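Wurnwood Supporters' Forum
Club Matters – Transfers and Contracts
Thread: Hrynyshyn and the January clause

M. Probert
Members will have read the club's statement of June 18, 2025, confirming that Myroslav Hrynyshyn remains under contract and that no offer from Hasness has been accepted. The statement does not mention the release clause. I would ask that posts here keep to what the club has published.

Areeba Orakzai
The clause was discussed at the spring meeting, and the minutes are open to all members. It takes effect in January if the first team is outside the top 4. In my view the club should seek a new agreement now, while the player is content to stay.

Jae-in Wang
I must disagree. A midfielder with 13 goals from 100 appearances is a good servant of the club, but the wage budget cannot be rebuilt for one man. Radwan made that error with their captain and spent two seasons recovering from it.

Areeba Orakzai
Those figures leave out his work without the ball. They also leave out the matches he played at left back, at the manager's request.

M. Probert
A reminder that wage figures taken from other sites will be removed. The average home gate last season was 654, and any proposal should be judged against that income. 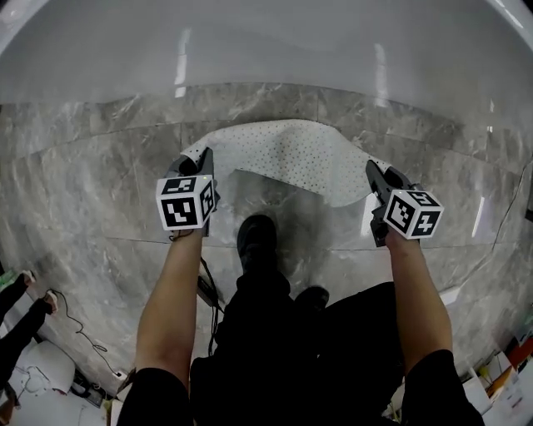 Maricel Soriano
Gate income is only part of the matter. The Vokska sponsorship is due for renewal, and I would expect the sponsor to ask whether the best-known player is staying. I support an early offer, with the clause removed in return for a longer term.

Jae-in Wang
A longer term is the very thing I object to – he will be past thirty by the end of it. One further year is the most I could support.

M. Probert
Both proposals have been added to the agenda for the next members' meeting. Written comments should reach the secretary beforehand.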